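Gristau perception + planning – progress report to Serholm
8/1/25
From: Declan Horgan

Short one, sorry, demo prep is eating the week.

1. Data and replay
278 demos recorded, 239 pass the sync check. Rest have clock drift between left and right grippers, fix is in Dunne (our logging tool) but old files not recoverd yet. Task set is still the cylinders and the five-sided fixture, both hands. Replay viewer now shows both wrist views next to the head view.
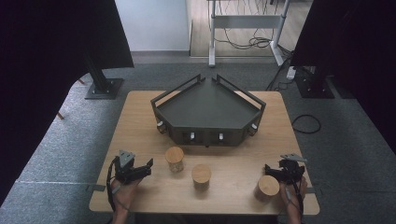
2. Perception
Cylinder pose from the head view is OK. Wrist views weaker. Pale tops on a pale table, so the segmenter leaks into the wood when there's glare. Worst with the fingers wide open and only tabletop between them – the tracker has grain and reflections to hold on to and not much else.

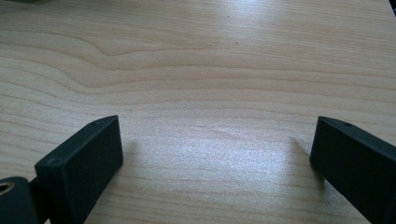
Trying two things. Masking saturated pixels before feature matching, and leaning on the head view whenever the wrist match score drops. Masking is merged, fallback is still on a branch. No numbers I'd stand behind yet.

3. Planning
Two-arm planner moved to Zerkska. Plans come back inside the 12 ms budget except when both arms want the same side of the fixture. Then it replans in a loop. Known bug, mine.

4. Next, to end of September
– recover the drifted files if teh Dunne fix allows
– merge fallback
– kill the replan loop
– second lighting setup, needs a yes from you on the spend

Budget on track otherwise. Detailed sheet to follow.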